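From: Amparo Yupanqui
To: Ornstead Quilters list
Subject: Re: Throw out your rotary mats and buy the laser?

Giuliana Urrego wrote:

> I finally gave in and got the Stirnis crossline projector that
> everybody in the Colton group has been raving about. You set it on
> the stand, it throws a perfect right angle on your fabric, and you
> just cut along the light. No rulers, no mat lines, no marking.
> I did all 78 blocks for the wedding quilt in one afternoon and I
> swear they are the squarest I have ever cut. At this point I don't
> know why any of us would go back. Has anyone else made the switch?

Giuliana, I'm glad you like it, and I look forward to the quilt. I am not ready to throw anything out, though.

I borrowed the same model from a friend in Pacheco in March and used it for two weekends. The line looks great when you first switch it on. Then you lean over the table and your own head is in the way of it. So you move the stand, and now you have to square the whole thing up again, and what do you square it up to? A ruler. I never got an answer to that one from the people who sold it to her either.

The second thing is how thick the line is. On white cotton in a dim room it was fine. On a busy print with the overhead light on I had to hunt for it, and when I found it I couldn't say if I was meant to cut on the left side of the glow or the right. Pick a different side halfway through a stack and there goes your quarter inch seam. I had a row of 27 patches come up short and I would bet money that is why. Could have been me. But it is always "could have been me" with these gadgets, isn't it, and never the gadget.

I'd also like to know how you measured "the squarest I have ever cut." Did you check corner to corner, both ways? Did you do the same on the last quilt, so there's something to compare with? I'm not trying to be rude. I have said the same thing about every new tool I bought for thirty years and I never once put a tape on it. A fresh blade does wonders too, and I notice the projector comes with a pack of them.

As for the claim on the box that it saves 67 percent of your cutting time, I would love to know who they timed. If it was me the first weekend, I spent longer fiddling with the stand than cutting.

What I do instead is dull and cheap. I put painter's tape down on the table, one strip each way, and I line up my fabric to the edge of it. It stays where it is when I bump the table. When it gets ratty I pull it up and lay another one. For borders I still use the long ruler and the mat, and for anything smaller than four inches I use a template and go slowly – which I think is where most of the accuracy comes from anyway.

If somebody has used the Stirnis for a full year and checked their blocks with something other than their eyes, I would really like to hear from you. Numbers please, good or bad. I can be talked around, but not by the brochure.

And Giuliana, bring a few of those blocks to the next sew-in if you have any left over. I'll bring my square.

Amparo
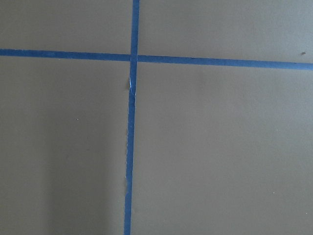

Blue tape, one strip each way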